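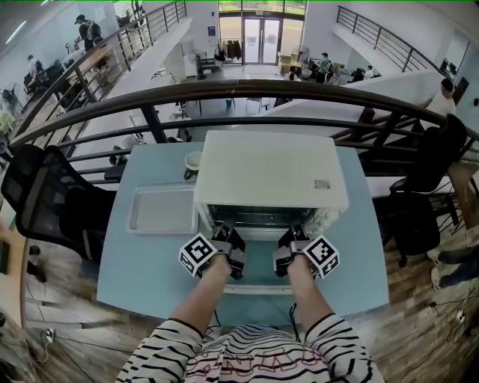
白いオーブントースターと銀色のトレー

ほけんって、なんだろう？ 〜みんなで出しあうお金のはなし〜

いいね 487　コメント 8

こんにちは！ 今日は「保険（ほけん）」のはなしをするよ。おとなが「ほけんに入ってる」とか「ほけんがおりた」とか言っているの、聞いたことないかな。わたしは子どものころ、「おりた」って聞いて、空からお金がふってくるんだと思ってた（けっこう大きくなるまで信じてたんだよ）。

さて、ちょっと想像してみてね。海のそばに、ウティアという小さな町があるとするよ。町には自転車をもっている子が17人。みんな自転車が大すき。でも、たまにこわれちゃうんだよね。ころんだり、強い風でたおれたり。なおすには2,000円かかる。おこづかいをためていても、急に2,000円って言われたら、うーん、こまるよね！

そこで、みんなで相談して、毎月すこしずつ同じ箱にお金を入れることにした。だれかの自転車がこわれたら、その箱から修理のお金を出すの。これが保険のいちばんもとになる考えかただよ。

箱に入れるお金のことを「保険料（ほけんりょう）」、こわれたときにもらえるお金のことを「保険金（ほけんきん）」っていうよ。名前がにているから、わたしもよくまちがえた。「料」ははらうほう、「金」はもらうほう、とおぼえてね。

じゃあ、自転車がずっとこわれなかった子はどうなるの？ 箱に入れたお金は、ふつうはもどってこないんだ。「えー、そんじゃん！」って思った？ わたしも思った！ でもね、その子も毎日「こわれたらどうしよう」とドキドキしないで、安心して乗っていられたよね。その安心を買っていた、と考えてみて。（たまったお金の一部がもどってくる保険もあるけど、それはまた別のはなし。）

ほんものの保険は、箱のかわりに保険会社がお金をあずかっているよ。入っている人の数も、ウティアの町よりずーっと多い。人数が多いと、一年でどれくらい事故がおきそうか、予想しやすくなるんだって。サイコロを2回だけふっても1の目が何回出るかはよくわからないけど、何百回もふると、だいたい6回に1回に近づいていく。おうちにサイコロがあったら、ぜひやってみて！ わたしはとちゅうで数がわからなくなって、はじめからやりなおしたよ。

保険には、いろんな種類があるよ。火事のときの火災保険、車の事故のときの自動車保険、病気やけがで入院したときの医療保険。旅行のあいだだけの保険や、ペットの保険まであるんだ。どれも、どんなときにお金が出るかは「契約（けいやく）」という約束できまっている。だから、わざとこわしたときは、まず出ない。ウティアの町でも、新しい自転車がほしくてわざとたおす子がいたら、箱はすぐにからっぽになっちゃうもんね。

ところで、町じゅうの自転車が大きな台風で一度にこわれたらどうする？ 箱のお金だけじゃ足りないよね。そういうときのために、保険会社も保険に入っているんだよ！ 「再保険（さいほけん）」っていうんだ。となり町の大きな箱に、こっちの箱からすこしお金を出しておく感じかな。はじめて知ったとき、わたしは「じゃあ、その会社もまた保険に入るの？」って聞いちゃった。答えは「入ることもある」だったよ。

おうちの人に「うちはどんな保険に入ってるの？」って聞いてみてね。書類を見せてもらえたら、「保険料」と「保険金」の文字をさがしてみよう。

2025年12月8日
シェア 17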